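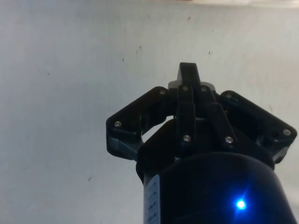
Denise Hartley

The intermission is a planned break in the middle of a movie showing, when the picture stops, the lights come up and the audience is free to stretch, visit the restroom or buy more popcorn. It was once a familiar part of going to see a long film, and it still has plenty of devoted fans (this writer among them!).

Origins

Movie theaters borrowed the break from the stage, where plays and operas had been split into acts for centuries. In the silent era there was a practical side to it as well. Features came on several reels, and a house with a single projector had to stop while the operator changed from one to the next. Slides asking ladies to remove their hats, or promising that the show would go on in a moment, filled the gap. Once theaters put in a second projector, reels could follow each other without a pause, and the break became a matter of choice.

The roadshow years

The intermission's grandest period came with the roadshow release, a way of presenting big pictures as if they were live theater. Seats were reserved, souvenir programs were sold in the lobby, and the movie itself might open with an overture played over a closed curtain. Gone with the Wind, Ben-Hur, Lawrence of Arabia and 2001: A Space Odyssey all had an intermission in their original runs. Many of these films also had an entr'acte, a piece of music played just before the second part to call people back to their seats. The best of these are a delight to hear in a full house, with the chatter slowly dying down as the orchestra builds.

Writers and directors learned to use the break. The first part often closes on a vow, a disaster or a sudden turn in the story, so that people go out to the lobby talking about it.

Decline

By the 1970s the roadshow was fading in the United States. Multiplexes wanted more showings per day, and a break of even a few minutes made the schedule harder to keep. Very long films were still made, but most ran straight through. Gandhi, released in 1982, was among the later Hollywood-backed epics to be shown with one. Drive-ins held on to the custom longer, with cheerful cartoon snacks marching toward the concession stand.

Around the world

In India the interval never went away. Popular films there are commonly written in two halves, and the scene just before the break is talked about almost as much as the ending. Theaters in several other countries, Switzerland and Turkey among them, have also kept the practice, sometimes stopping films that were made without any break in mind.

Revival

Repertory theaters often restore the overture and intermission when they show older epics. The Brutalist, released in 2024, has a break built into the film, complete with a countdown on the screen.

See also: Double feature, Entr'acte, Overture, Roadshow theatrical release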